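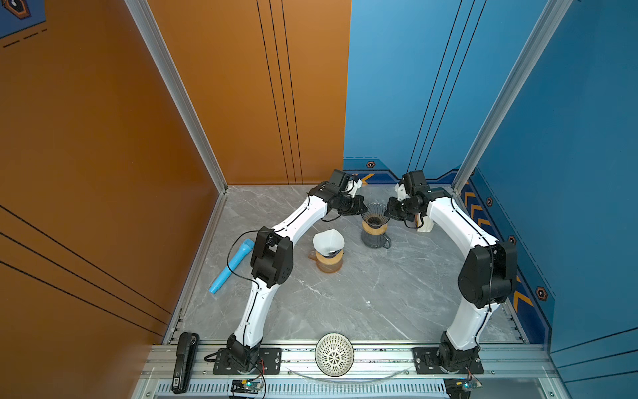

Cell 2, both arms mounted at the front edge of the work surface, coffee set in front of the grippers.

Clernano project: software working group
Minutes, 18 June 2026

Chair: Saturnino Valcárcel
Represented: Hindwood (planning), Drirholm (perception), Arabzadeh (control)

1. Minutes of the previous meeting
Accepted with one correction. Under item 4, "joint limits" should read "joint velocity limits".

2. Planner
Hindwood reported on the two-arm planner. When the grippers face each other across a small gap, the collision check treats each wrist as a single capsule and rejects poses that are in fact clear. A finer wrist model has been tried offline. Out of 458 stored start poses, 3 still fail to plan. The failing poses all have the left elbow raised. Agreed to merge the finer model behind a switch, off by default.

3. Perception
Drirholm stated that the depth estimate on the glass carafe remains poor. The wooden collar gives usable points and the glass above and below it does not. Proposal: fit the carafe pose from the collar alone and take the height from the object file. The second glass server also has a wooden collar, so the two can be confused when the paper filter is hidden from view. The chair asked for the class score to be logged with every pose. Agreed.
The marbled work surface was raised again. Drirholm does not consider the veining a cause of false detections. No change.

4. Control
Arabzadeh has moved the command loop for both arms to a shared clock at 100 Hz. Timestamps from the two arm drivers are now directly comparable. The old driver stays in the repository until the next release.
Stop behaviour was discussed. At present a fault on one arm leaves the other holding its last target. Both should hold. Arabzadeh to draft the change.

5. Tooling
Log replay does not restore gripper width. Ticket open, no owner. Carried over.

Actions
Hindwood: merge wrist model; list the 3 failing poses.
Drirholm: collar-only fit; class score in log.
Arabzadeh: draft of joint hold on fault.
Valcárcel: find an owner for the replay ticket.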